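## Two bins, one long weekend

I promised in the last issue that I'd write up the parts bin saga, so get yourself a coffee, because I have opinions now.

For anybody new to the Evitley newsletter: we sort a lot of small stuff. Brackets, clips, short pins, the odd bag of washers that somebody swears they'll need in September. For years it all lived in cardboard. Cardboard is fine until the bottom goes, and then you're on your knees under the bench with a flashlight, saying things you wouldn't say in front of your mother. After the third collapse this spring I went to Ihor Sydorenko with a sad face and a shopping list, and he told me I could have metal if I did the measuring myself. Deal!

So I measured. I also emailed Brudwood and Waweru for prices (Waweru wrote back the same afternoon, Brudwood took 21 days and then quoted me for the wrong thing). What I wanted was simple, a divided container with a deep part up front and a smaller part behind, and sides that slope in so the last few pieces slide down to where you can reach them. Straight walls look tidy in a catalog, but try picking one lonely clip out of a square corner with work gloves on. I've tried. I gave up and used a magnet.

The sloping divider was the thing I fought for. Ihor thought a plain upright sheet would do the job and save us a little money, and he's usually right about that sort of thing, but I'd already cut a mock-up from an old pizza box and I was not letting it go. When you tip a bag in over the divider, the parts run down the slope and settle. With the straight version they drop, bounce and end up in your shoe. 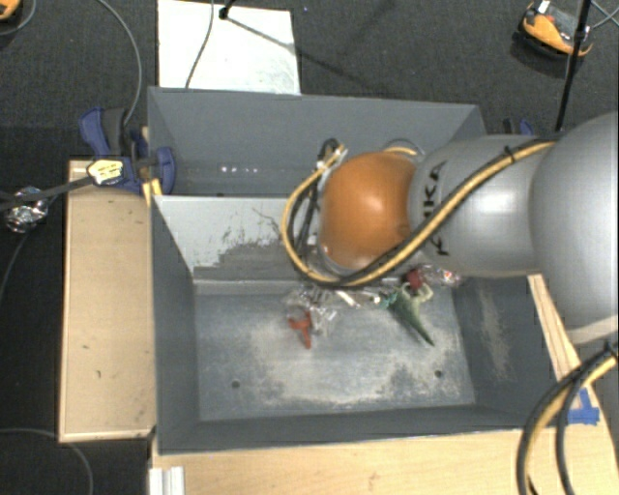 The other argument was over paint. Gray won, mostly on account of there being gray on the shelf already, and I've made my peace with it. I had wanted something bright inside so dark parts would show up better. What I hadn't thought about is how fast any coating gets scuffed when you pour metal onto metal all day. The floor takes the worst of it, then the bottom of the divider, where everything lands. If we'd gone with my cheerful yellow I'd be looking at scratched cheerful yellow, and I think that would bother me more. Gray just looks like it's been working.

A few things I'd pass along if you're planning one for your own bench:

- Fill it with your real parts before you settle on a depth. My first guess was too shallow and we'd have been topping up constantly.
- Leave yourself room at the back. The rear section is narrow on ours, and I'd go a bit wider next time.
- Sweep it out at the end of a shift. Grit collects low down and you'll hear it every time you scoop.
- Don't load it to the brim! 500 clips is plenty for one go, and your back will thank you.

The label question is still open. I printed 26 of them on the Rudix label maker and the first batch peeled before lunch, so for now it's masking tape and my terrible handwriting. If you have a label that sticks to painted metal and survives being rubbed by sleeves, please come find me, I will bring you cookies.

Next up is the washer drawer, which has 45 sizes in it and no system whatsoever. Ihor says to leave it until September. I've already started on another pizza box.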